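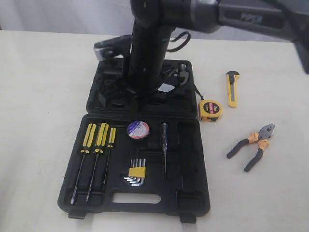
An open tool case.

On the keeping of a household maintenance register
Thursday, December 5, 2019

Readers of this site will recall that in January I undertook to maintain a written register of all repairs carried out at the house in Trulville. The register has now been in operation for the better part of a year, and several correspondents have asked how it is organised and whether the effort is warranted. I set out the arrangements below.

The register is a hardbound ledger of 372 pages, purchased from Stullel, the stationer on the main street. Each entry occupies one line and records the date, the room, the fault, the remedy, the tool required and the cost. A column for remarks was added in autumn, when it became clear that the remedy column was being used for complaints. I had originally intended to keep the record in a spreadsheet. That version survived for three weeks, the computer being upstairs and the faults being generally downstairs.

Entries are made on the day the work is done. Where work is begun and left unfinished, it is entered in pencil and inked on completion. At the time of writing there are four pencil entries, all of which concern the laundry tap.

Expenditure for the year to date stands at 900 dollars. Of this, 800 dollars went to a licensed plumber for the replacement of the hot water system's valve and a section of pipe behind it. The remaining sum covered washers, hinges, two tins of exterior paint and a replacement flyscreen for the back door. I had previously supposed that I was spending 2000 dollars in an ordinary year, although I am unable to produce any paperwork in support of that figure, and the comparison should be treated with caution.

The tool column has been the most instructive. It shows that nearly every job was completed with the same few items: a medium Phillips screwdriver, an adjustable spanner, combination pliers and a utility knife. The socket set was used once. The Pelupessy hand plane, which I bought at a clearing sale and have described at tedious length on this site, was not used at all – the door it was bought to correct stopped sticking when the weather turned dry.

Some reorganisation has followed. The items in regular use are now held together in the hall cupboard, and everything else has been returned to the shed. The hand plane has been lent to my neighbour, Omar Issa, who is fitting shelves. The loan is recorded on the inside back cover of the ledger, together with one long ladder and a spirit level.

One matter remains under review. The previous owners left a folder of appliance manuals, including one for an Esorach range hood that is no longer in the house. I have not yet determined whether such documents should be retained with the register or disposed of. Correspondence on this point is welcome through the usual contact page, as are recommendations for the treatment of a tap that drips only at night.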